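Chapter 7
Two Arms, One Table

A second arm is the upgrade that everybody in a shared workshop wants and few have costed. The sales pages make it sound like adding a second pair of hands. In practice you are adding a second thing that can be in the way, with its own idea of where the table is.

This chapter follows the sorting bench that Tanvir Uddin and Kulap Nilsuwan put together over one winter at Horkach, a members' workshop with decent extraction and poor heating. They called the bench Nurnero. The job was dull by design: take printed blocks, each carrying a square marker, and put them on round holders in a tray. A child of four could do it, and you should keep that child in mind whenever a builder tells you how clever a machine is.

By the end of the chapter you should be able to:

Explain why two arms need one agreed starting point.
Choose where to put markers, and say what happens when one is covered.
Judge a claimed success rate without being polite about it.

7.1 What the builders claimed

The first write-up, pinned by the door in March, said the bench had made 50 good placements out of 70 tries. Read that figure slowly. Did a block that landed crooked and was nudged straight by hand count as good? Were the tries made one after another, or picked from a longer run? Tane Baxter, who shared the room and wanted his end of it back, asked both questions and got an answer to the first only. It had counted.

None of this makes the work worthless. It means the number tells you less than the bench does, so we shall look at the bench.

7.2 The layout

The tabletop is black and the parts are white, which helps a fixed camera find edges. It does little for a camera close to the work, where one white surface runs into the next and the marker may be the only thing with any contrast. The flat sheet of four markers gives the fixed view something to measure from. The blocks carry their own markers, and the printed tray sits to the right, inside the same white framework as the open compartment beside it.

Kulap's parts list came to 1540 before the arms were counted, a good deal of it spent on reprints. Budget for the same. A tray wall that is slightly out will cost you more evenings than any fault in the code.

As you study the four views, ask of each one what you could safely tell the arm to do next if it were all you had. 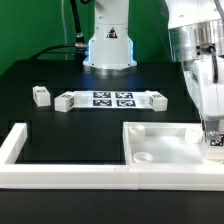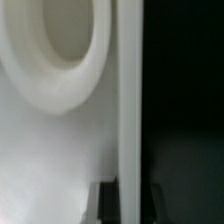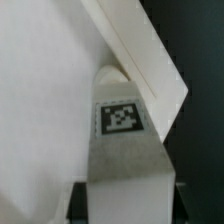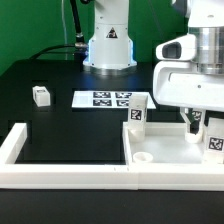
7.3 Agreeing on zero

Each arm arrives with its own zero, measured from its own base. Bolt both down as carefully as you like and the two zeros will still disagree with your drawing. The usual cure is to have each arm touch the same known point, note the difference, and correct for it in software.

The usual cure works until somebody leans on the table. Check the point again at the start of every session, and write the result down even when it hasn't changed. Tanvir kept these readings in his head for the first month, and they can't be recovered now.

Exercise 7.1. Mark a point on your own table. Send one arm to it 2 times from different sides and measure the gap between the landings. If there is no gap, check your ruler.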